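Workshop notebook, April – natural dye bench, Grakholm

Came in at half past seven to get the madder pot going before anyone else needed the sink, and I'm glad I did, as the old hotplate took its sweet time. It's a lovely part of the day in there, with the kettle on and the light coming over the back wall, and I had a good long think about why last batch's reds went brown on us.

My feeling is still that we let it get too hot. Adel reckons it's the water, and he may well be right too, as we switched from the rain tank to the tap when the tank ran low and the tap water here is hard enough to stand a spoon in. So I've done it both ways this time, one pot of each, and kept everything else the same as far as I could manage. Same roots, same soaking time overnight, same wool from the Padine bag. I held both pots under 65 on the thermometer for the first stretch and didn't let either one simmer, though I did have to lift the tap water pot off twice when my back was turned and it started creeping up.

For the record, the wool was 436 grams dry, before scouring, split between the two pots as evenly as the scales would let me. Mordanted with alum on Sunday and left damp in a towel in the cool cupboard. I know Fouad prefers to dry his skeins after the mordant and wet them out again, and his colours are beautiful so I won't argue, but I find mine take up more evenly if they never dry at all. Perhaps that's just me being fond of my own habits!

First look at 40 minutes: the rain water pot was a soft coral, quite pretty, a bit pinker than I wanted. The tap water pot was already well ahead, a proper brick red with plenty of depth to it. So that's one in the eye for my theory about hard water dulling the colour, and I went back to Fadwa's notes from last winter, where she says very plainly that madder likes a bit of chalk. I had read that page and even underlined it. Sorry, Fadwa.

Left both to cool in the pot with the lids on. Please don't anyone tip them out, even if they look finished – I want to put a second lot of wool through and see what oranges we get from the exhaust. There are two small skeins set aside for it on the shelf over the drying rack, tied with blue cotton.

A few odds and ends while I'm at it. The Colteck thermometer is reading 4 degrees lower than the glass one in boiling water, so if you've been using it for indigo you may have been running the vat warmer than you thought. I've put tape on it. Younes is going to have a look at whether it can be adjusted, and until then I'd use the glass one and be careful not to stir with it, as happened to its predecessor.

We're also nearly out of alum. Mohcine found a sack from Younis that works out cheaper than the little tubs, but we'd need somewhere dry to keep it, and the bottom cupboard isn't that place after the leak. I'd be happy to clear the space next to the carding gear if no one minds the drum carder moving along a bit.

The weld seedlings have come up thick as anything in the long bed and want thinning. I meant to do it at lunch and then got talking, so they're still waiting. If we leave them they'll be all stalk and no colour, same as last year, and I did promise myself a good yellow for the green samples.

Next time I'd like to try a pinch of chalk in the rain water, to see if I can bring that coral round to red on purpose. I'll weigh the chalk properly and write it down here, and rinse all the skeins together at the end so we can compare them side by side once they're dry.
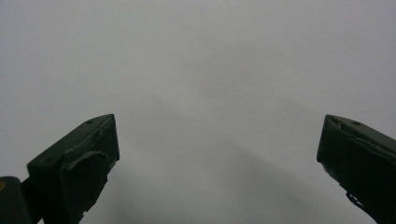
Fouad has offered to bring in his own red skeins for the comparison as well, so I'll hang a spare line by the window and label the pegs before I go home.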